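Pristcombe Neighbors Forum > Crime and Safety > The storage unit arrests, what do we know?

faustine_h
Posted November 2, 2020

Hi everyone. I'm sure most of you heard the helicopter before you heard the news. I was up with the dog at some ungodly hour and saw the police vans going down toward the Zadow storage place, one after another with no sirens, and I stood there in my robe like a fool trying to work out what on earth was going on. The paper now says 29 people were arrested across the county, and that the whole thing is tied to stolen goods being moved through rented units. My sister-in-law rents a unit there for her Christmas things and her late father's furniture, and she can't get in. The gate is taped and the office phone just rings. Does anyone know if regular customers are being let back in, and who a person should call?

Romain Brunet
Hi Faustine, sorry to hear about your sister-in-law, that must be a worry with the furniture. I rent there too (row D, near the back fence) and I did get through to the office late this morning. They told me the police have the whole property for now and they can't promise a date. The young man on the phone was very polite and clearly worn out. He said to email with your unit number and a copy of your lease, and they'd put you on a list. I did that and got an automatic reply, so at least it went somewhere.

What bothers me is that we've been telling them about that gate since June. It stood open half the night, trucks in and out, and when I brought it up I was told the keypad was being replaced. It never was, as far as I could tell. I pay 1375 a year for that unit and you'd think a working gate would come with it!

Guoqing_Wan
1375? I pay 1170 for the same size, Romain, you should call them about that when things calm down.

On the arrests, though, I'd like us all to go a little easy. Being arrested isn't the same as being convicted, and a couple of the names going around on the other thread belong to families with kids in our schools. One of them is a man who fixed my mother's furnace and wouldn't take extra for coming out in the snow. Maybe he did something and maybe he didn't. I'd just hate for us to have decided it by supper time.

Romain Brunet
Fair enough about the names, and I haven't posted any. But I don't think it's unkind to say that when the police turn up with that many vans they've probably been watching for a good long while. People here have had tools and bikes and a whole trailer taken this year. My neighbor lost a generator he had saved up for. I'd like to feel sorry for everybody, but I'm going to start with him.

faustine_h
I can see both sides, I really can. I did want to add, for anyone who has had things stolen, that I stopped at the station on my way home and the lady at the desk said to bring serial numbers, receipts, or any photos you have, even old ones where the item is only in the background. So I've spent my evening going through every drawer in the house looking for my husband's drill receipt, and so far I have found every birthday card we were ever sent and no receipt.
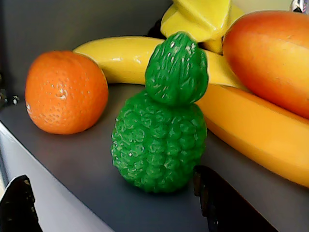
Guoqing Su: did she say whether you need the original police report number? We reported our bikes last winter and I have no idea where that paper went. My wife thinks it was in the kitchen drawer, which we cleaned out when we moved.

faustine_h
She didn't ask me for one, but I only had the one little question and there was a line behind me. I'd bring your ID and the address you were living at when you made the report, and surely they can look it up from that.

Sebastião Marinho
They can. I went in this afternoon and they found mine by last name and street. It took a while, so bring something to read. They gave me a form to fill out for each item and said they'd phone if anything matched. I asked when that might be and the officer said there is a lot of property to go through and he'd rather not guess.

I do have to disagree with the folks blaming the storage company, by the way. My cousin worked the desk there for two years and they called the police themselves more than once about the trucks. A small office can't very well stop a man who has a lease and a key code.

Romain Brunet
They could have fixed the gate, Sebastião.

Sebastião Marinho
Yes, all right, they could have fixed the gate.

Guoqing_Wan
Does anyone know if the hearing is open to the public? I'd like to go and hear it for myself.

faustine_h
I don't know but I'll ask when I take the drill paperwork in tomorrow. I found the box in the garage, with the serial number right there on the side!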